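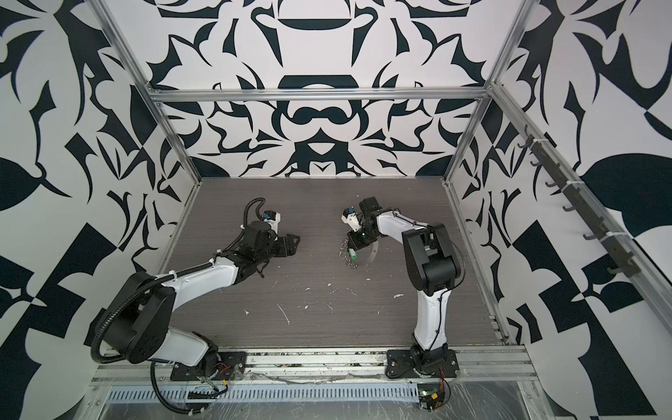
Compte rendu de la réunion d'août

Présents : Joscha Frerichs, Carola Kröger, Mareike Hellwig, Alfredo Padilla
Excusée : Nele Sauerland, qui a envoyé ses remarques par écrit (elles sont reprises au point 3)
Séance ouverte à 17 h 10, secrétariat assuré par Mareike Hellwig

1. Approbation du compte rendu précédent

Le compte rendu de la dernière réunion est approuvé, avec une correction demandée par Carola : elle n'avait pas dit que le pliage des torchons était « réglé », elle avait dit qu'il était « réglé les bons jours », et elle tient beaucoup à la nuance. C'est corrigé, et la secrétaire lui présente ses excuses. Alfredo rappelle au passage que les clés de l'armoire à outils sont toujours portées disparues et que la personne qui les a dans une poche de veste est attendue avec bienveillance.

2. Où en sont les essais à deux bras

Joscha a commencé par remercier tout le monde pour la patience du mois écoulé, qui n'a pas été le plus facile, entre la chaleur dans le local et les pannes de connexion. Il a ensuite repris la question que Kuhlmann nous avait posée au printemps et qui nous occupe depuis : est-ce qu'une machine peut, aujourd'hui, prendre à sa charge une partie des petites corvées de l'arrière-boutique et de la maison, celles que l'on fait sans y penser ? Trier un fond de tiroir, remettre un objet à sa place, démêler ce qui s'est emmêlé, passer une chose d'une main à l'autre.

Le registre compte désormais 2 068 essais depuis l'ouverture du projet Brurnoslow. Joscha insiste pour que ce total ne soit cité nulle part sans la suite, à savoir que bon nombre de ces essais ont été interrompus par l'un de nous, et que le registre des premiers mois ne dit pas toujours pourquoi. Carola a proposé de reprendre les vieilles pages une par une. On l'a chaleureusement félicitée, puis on lui a demandé si elle était sûre. Elle l'est.

Sur le fond, la discussion a surtout porté sur les petits objets souples ou articulés. Avec une boîte, un gobelet, une éponge sèche, on sait à peu près ce que l'on va saisir. Avec un objet fait de petites boucles, qui change de forme dès qu'on l'effleure, c'est une tout autre affaire : deux pinces s'en approchent ensemble, et la moindre différence d'allure entre les deux bras suffit à le déplacer. Alfredo, qui a passé vingt ans à réparer des montres et des colliers avant de nous rejoindre, a fait remarquer que ses propres mains hésitaient aussi, et que l'hésitation fait partie du geste. Il voudrait que l'on arrête de compter chaque pause comme une faute.

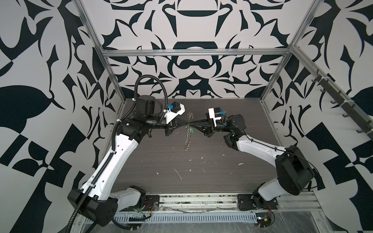
Groupe Gestes du quotidien - Atelier de Grundale

Mareike a demandé si l'on pouvait se mettre d'accord sur ce que veut dire « tenir ». Jusqu'ici chacun notait à sa façon : pour Joscha, l'objet est tenu quand les doigts sont refermés dessus ; pour Carola, il faut qu'il ait quitté le plateau ; Alfredo veut en plus qu'il arrive entier de l'autre côté. La discussion a été longue et cordiale, et l'on s'est arrêté à la définition de Carola, en gardant celle d'Alfredo pour les passages d'une pince à l'autre. Elle vaut pour les nouveaux essais seulement, on ne recalcule pas les anciens.

Il a aussi été question du fond du poste. Carola, que les grands motifs noirs et blancs des parois fatiguent en fin d'après-midi, souhaitait quelque chose de plus calme. Joscha préfère ne rien changer avant la fin de la série en cours, pour que les prises de vues restent comparables entre elles. Carola s'est rangée à cet avis de bonne grâce, à condition que l'on en reparle ensuite, ce qui est noté ici à sa demande.

Dernière remarque sur ce point : le plateau est à nettoyer. Les petites miettes et marques blanches se voient beaucoup sur le gris foncé, et Mareike se demande si elles ne finissent pas par distraire le système autant qu'elles la distraient, elle. Alfredo passera un chiffon humide avant chaque série et le notera dans le registre.

3. Remarques écrites de Nele Sauerland

Nele a envoyé deux pages, que l'on a lues à voix haute en se relayant, et qui mériteraient mieux que ce résumé. Elle revient de sa visite chez Kuhlmann, où elle a passé toute une matinée dans la réserve à regarder travailler l'équipe. Son impression est que nous choisissons nos tâches un peu trop d'après ce qui tient sur une table. Les gens de la réserve, eux, parlent surtout de ce qui se trouve entre les tâches : ouvrir un carton mal scotché, retrouver l'étiquette qui est tombée, s'apercevoir qu'un article est dans le mauvais bac alors qu'on cherchait tout autre chose.

Elle a posé la question de la confiance à cinq personnes de l'équipe. Toutes veulent bien confier à une machine le tri des attaches et des petites fournitures. Aucune ne lui laisserait la caisse des retours, où rien ne se ressemble. Une vendeuse a ajouté qu'elle serait déjà très contente si on lui démêlait les guirlandes de la vitrine, et Nele écrit qu'elle a promis de transmettre. C'est fait.

Pour la maison, Nele est plus réservée encore. Elle pense que la vaisselle, le linge et le rangement des jouets resteront longtemps à notre charge, et que l'on rend un mauvais service aux familles en leur laissant croire le contraire. Joscha trouve cela un peu sévère. Il concède que l'appareil Drideo qu'il a essayé chez sa sœur a mis une soirée entière à ranger des chaussettes, et qu'il en a rangé certaines dans le bac à légumes.
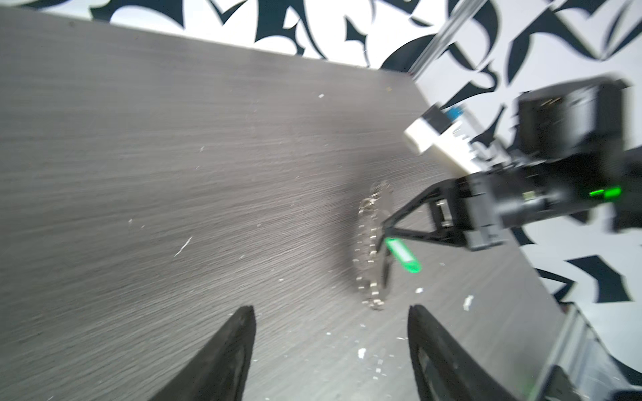

4. Vues depuis les pinces

Le groupe a regardé ensemble une sélection de prises de vues faites au plus près des doigts. Alfredo trouve qu'on y comprend bien mieux les difficultés que depuis le bord du poste : les doigts de la pince occupent le bas de l'image, l'autre bras arrive par le côté, parfois flou, et il faut deviner l'objet dans l'espace qui reste. Le petit repère vert aide l'œil, tout le monde en est convenu. Mareike a demandé s'il aidait aussi le système ou si nous étions seulement contents de le voir. Personne n'ayant de réponse solide, on fera une série avec et une série sans.

Carola signale que les reflets gênent l'annotation. Sur certaines vues elle n'a pas su dire, en toute bonne foi, si elle regardait du métal ou du plastique, et elle a préféré laisser la case vide. Le groupe l'approuve et retient la règle suivante : quand on n'est pas sûr, on ne remplit pas. Une colonne « incertain » sera ajoutée au formulaire.

5. Achats et matériel

Une dépense de 78 euros est acceptée pour un lot d'objets d'essai : rubans, élastiques, lacets, et quelques articles choisis avec la réserve de Kuhlmann. Alfredo s'en charge et gardera les tickets dans l'enveloppe bleue.
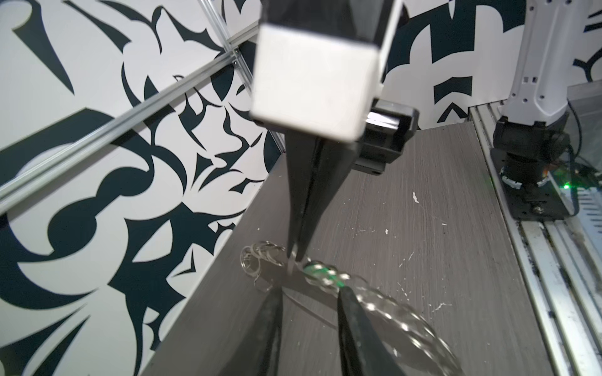 Il demandera dans le même magasin le prix d'une lampe de table un peu douce, Carola ayant trouvé l'éclairage du soir fatigant pour l'annotation. Joscha a proposé d'apporter la sienne en attendant. On s'est aussi demandé s'il fallait acheter une seconde armoire ou retrouver les clés de la première, et l'on a choisi de chercher encore un mois.

6. Réponse à Kuhlmann

Joscha rédigera la réponse, que Nele relira. Elle dira que le tri de petites fournitures semblables nous paraît à portée si quelqu'un reste à côté, que les objets souples demandent encore beaucoup de travail, et que nous ne proposons pas d'installation dans la réserve cette année. Mareike souhaite que la lettre remercie l'équipe pour son accueil et pour le gâteau, dont Nele parle tout un paragraphe.

7. Divers

Carola sera absente la première quinzaine du mois prochain ; Alfredo tiendra le registre à sa place. La cafetière goutte de nouveau, merci de laisser la soucoupe dessous. La prochaine réunion commencera à 17 h, au même endroit.

Séance levée à 18 h 50.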